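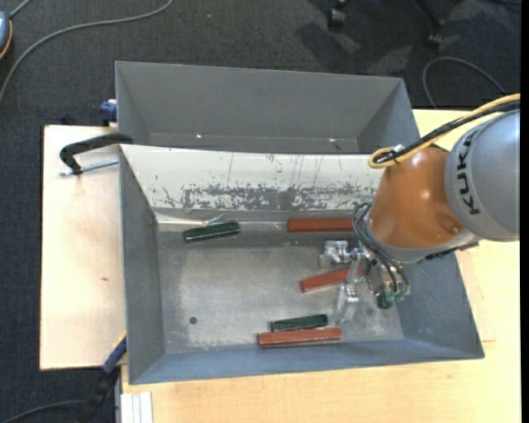 Illow cell: setup and upkeep

Maintained by Denise Penrose. Complaints go to Dean Yeoman, who enjoys them.

Bins
Two metal bins, clamped to the table. Check every clamp before the first run. A bin that creeps sideways makes the arm look stupid, and the arm is a KUKA and takes it personally.

Blocks
Red and dark green. Toss them in the front bin and resist the urge to tidy.

Wear
The sloped rear wall has lost a broad patch of coating. Rellari (our block finder) sometimes reports bare metal as a block — retake the background shot each January, or whenever it gets ideas.

Hoses and cables
Jog joint 7 through its full range by hand. There is no joint 7; the old manual says so anyway. Do joints 4 and up, and watch that the hose loops clear the gripper. Replace the cable tie if it slides.

Known issues
Blocks flat against a wall take 2 or 3 tries.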